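# Sidewalk tables during the Fenthorpe merchants' evening: is a separate permit required?

**Posted by Hundico Stationers, Fenthorpe**

Our shop intends to take part in the merchants' evening in April, which the Punberg Street Association is organizing. We would like to place a table outside the entrance and offer cider to visitors. The registration form covers participation but does not mention the sidewalk. Must we apply to the town separately, and may we serve outdoors? Our premises are small, and it would not be practical to receive all guests inside.

**Swanepoel Framing**

Participation in the evening does not include use of the sidewalk. A merchant who wishes to place furniture outside must submit the short-term sidewalk form to the town clerk no later than 18 days before the event. The form asks for a sketch of the frontage, and a clear walking width of 5 feet must remain at all times.

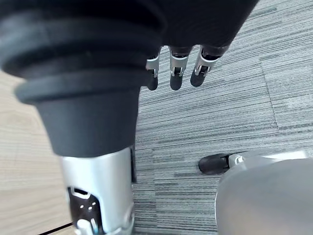
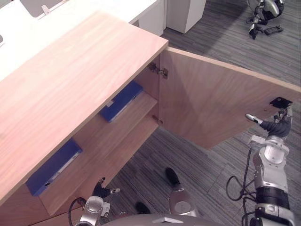
Cider without alcohol may be served outdoors under the same form. If the cider is alcoholic, it must be poured and consumed inside the premises, and the association's event license applies only to shops listed on the printed map. Bottles should be stored out of reach of visitors until they are served. A low cupboard is suitable, although a door that swings outward on hinges, as on the light wooden cabinet, needs floor space in front of it, and this should be considered when planning where guests will stand. Tables must be removed from the sidewalk when the evening closes.

**Punberg Street Bakery**

We only put out a small table last year and were not asked for anything. I believe the form is for larger displays, but please confirm this with the clerk.

**Fenthorpe Yarn and Button**

The form applies to tables of any size. The clerk's office accepts it at the counter until 6 in the evening. Please note that the map goes to the printer well before the event, and shops that register late are not added to it.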